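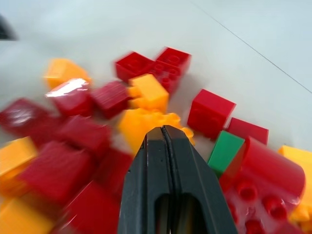

Toy bricks in red, yellow and green on a pale tabletop.

Signed exhibition catalog, dust jacket or no dust jacket?

I bought a hardcover catalog of Bronisława Stępień's garden drawings, signed, 48 plates, published by Imwood. It came without a jacket. The seller says it never had one. The seller also says "minor shelf wear" about a corner that looks chewed. Do I believe him?
Posted by Tokarz, Tuesday, December 24, 2019

Findemer
He's right, which must be a new feeling for him. The signed run was 749 copies in plain cloth with a paper band. The jacket belongs to the trade edition that came out the following March. Look at the page facing the title: signed copies have a handwritten number in pencil, low on the left. If yours has no number, write back and we can be gloomy together. The corner is between you and him.

Storkura
mine has a jacket and its signed so not sure about that. got it at a library sale for 5 dollars

Findemer
Then somebody put a trade jacket on it, or she signed a trade copy at a talk. For 5 dollars I would stop asking.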